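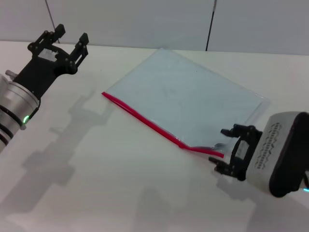 Property Crime Unit, Hurnach office. Notebook entry, Wednesday, November. Entered by L. Bautista.

Theft of bicycles, Sudorville station racks. Four reports are now joined under one inquiry, reference 373. The latest was taken at the front desk at 8:40 a.m. by Officer Dumlao. The owner values the bicycle at roughly $340 and has supplied the serial number from the sales receipt.

The cut cable from the east rack was received from Officer Catacutan and entered in the property log. Both ends were examined under the bench lens. The strands are pinched flat on one side, consistent with a hand cutter. No comparison has been made with the cable from the Rivera Street report - that item is still with N. Gatti and is requested back before Friday.

Station footage: the operator holds recordings for a limited period. R. Pärn has sent the written request and will note the reply here.

Public appeal: draft text passed to the press desk. Wording on the gray van to be removed until the second witness has been spoken to.

Outstanding: serial numbers for the two earliest reports; call to the repair shop on Skemance Road; label on the second cable to be corrected, as the rack number is wrong.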